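Aus der Werkstatt: Störung beim Handschuh

Seit August arbeitet unsere Gruppe in Gisach mit dem Greifhandschuh Ovemeck. Im April gab es leider einen Fehler, über den wir die Mitglieder informieren möchten.

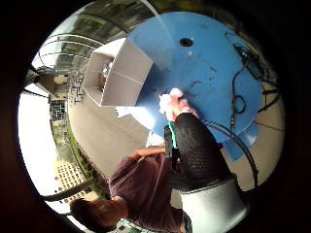

Arbeit am blauen Tisch, mit Kabeln und weißer Box

Nach 23 Versuchen im Freien schloss der Daumen nicht mehr, und der Motor wurde über 80 Grad heiß. Lucienne Royer hat sofort den Strom getrennt. Verletzt wurde niemand.
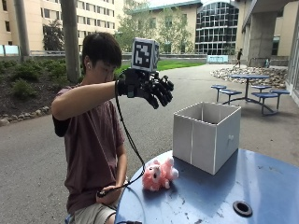
Als Ursache fand Odette Le Goff einen beschädigten Stecker der Firma Josier. Bis zum Austausch bleibt der Handschuh gesperrt. Bitte prüfen Sie auch bei den anderen Geräten die Kabel vor jedem Einschalten.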